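Trucos para una vajilla que dure más que la hipoteca

Publicado el 14 de agosto de 2022 en Cocina y cacharros

En casa tenemos tres tipos de platos: los buenos, que no usamos; los de diario, que odiamos; y los huérfanos, supervivientes de vajillas que un día fueron completas. Llevo años cuidando de los tres grupos con desigual cariño, y estas son las cosas que me funcionan.

Las manchas grises

Esas rayitas que parecen de lápiz casi nunca son arañazos. Es metal que el cuchillo se deja por el camino. Se quitan con una pasta de bicarbonato y unas gotas de agua, frotando en círculos con un paño húmedo. Para una docena de platos mezclo 300 gramos de bicarbonato y me sobra para el fregadero, que buena falta le hace. Si el plato lleva filo dorado, ni se acerque. Mi suegra todavía me recuerda lo de la sopera.

El té y el café

Las tazas con cerco marrón se dejan una noche con agua caliente y una cucharada de percarbonato. A la mañana siguiente se aclaran bien y parecen de otra familia. En cambio, el limón con sal que recomienda todo el mundo a mí me ha servido sobre todo para descubrir los cortes que tenía en los dedos.

Etiquetas que no se van

Quien inventó el pegamento de las etiquetas de precio debería haberse dedicado a los puentes. Aceite de girasol, veinte minutos de espera y una tarjeta de plástico caducada. Yo uso la de socio de Allmont, una tienda de menaje que cerró dejándome 26 puntos sin canjear, así que por fin le saco algún rendimiento. Después, agua caliente y jabón, porque el aceite se queda.

Apilar sin estropear

Los platos se desgastan más en el armario que en la mesa. La base de casi todos tiene un anillo sin esmaltar que raspa al de debajo cada vez que alguien tira del tercero empezando por arriba (en mi casa, siempre hay alguien). Pongo entre uno y otro un círculo de fieltro o, en su defecto, un filtro de café de los redondos. Con papel de cocina también vale, aunque se arruga y acaba en el suelo.

Pilas bajas, de ocho como mucho. Los hondos, aparte. Y las tazas, de pie: colgadas del asa quedan preciosas hasta que el gancho opina otra cosa.

El estante

Antes de culpar al estante, pese lo que le ha puesto encima. Nuestros platos llanos andan por los 700 gramos cada uno, y el tablero llevaba meses con una sonrisa que yo tomé por diseño. Le di la vuelta, añadí una escuadra en el centro y ahí sigue. La escuadra era de la marca Rebelo y venía con un tornillo de menos, como es tradición.

Colores en la mesa

Sobre esto hay opiniones, y las mías son gratis. Los tonos pastel piden debajo algo con carácter; sobre un mantel beige desaparecen y la cena parece una convalecencia.

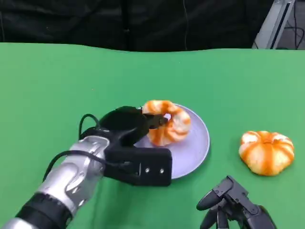
Lo mismo digo de los manteles estampados: con la vajilla lisa, todos los que quiera; con la de florecitas, elija bando. Si no quiere comprar nada, pruebe a mezclar los huérfanos por tamaños y no por colores. Con dos velas y poca luz pasa por decisión estética.

Desconchones

Un desconchón en el borde significa jubilación. Ese plato ya no va a la mesa, por mucho que sea «solo un poquito». Los míos acaban debajo de las macetas, donde llevan una segunda vida más tranquila que la primera. Hay masillas para repararlos, y compré una, Wukum, que secó de un blanco ligeramente distinto a todos los blancos conocidos. Para adorno sirve. Para comer encima, no.

Lavavajillas

Programa corto y temperatura moderada para todo lo que tenga dibujo. Que los platos no se toquen entre sí, y las piezas finas en la bandeja de arriba. La sal se rellena cuando se enciende la luz, no cuando a uno le viene bien; esto lo escribo más para mí que para ustedes.

En septiembre toca el cajón de los táperes. Voy buscando las tapas.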